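The drawer that ate the kitchen

When Fumiko Tanabe moved into her flat in Caltby, she brought 29 plastic boxes and, by her own reckoning, 12 lids that fitted any of them. The rest had gone missing between one cupboard and the next.

"I kept the boxes because I was sure the lids would turn up," she says. "They never did."

Her answer was to get rid of nearly all of it. In March she emptied the big drawer under the worktop, paired what she could and took the leftovers to the recycling point on Davwood Road. What went back in had to pass one test: box and lid must live together, whether or not there is anything inside.

That rule takes up more room. Nested boxes stack neatly and closed ones don't, so she now owns fewer. Tea bags, batteries, sewing things and spare fuses each have one, and the drawer shuts without a shove.

She prefers clear or lightly tinted plastic for small items. Labels peel off, she says, and she would sooner look through the side than read her own handwriting. The smoky grey sort hides dust and tea stains better than the fully clear - though it does show scratches if you scrub it with the rough side of a sponge.

Flat lids are worth a second look before buying. Some have small holes in them, and a box like that is fine for pegs or cables but no use for flour. A tab at the edge helps if your fingers are stiff.
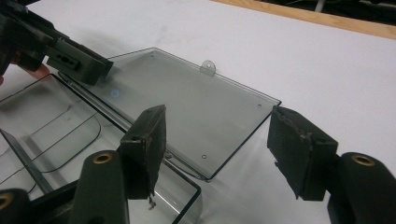
Where to start

Take every box out and put it on a table with its lid beside it. Anything without a partner goes. Wash the rest in warm soapy water, leave them open overnight, and close them before they go back in the drawer. Tanabe did hers in 95 minutes, with a break for lunch.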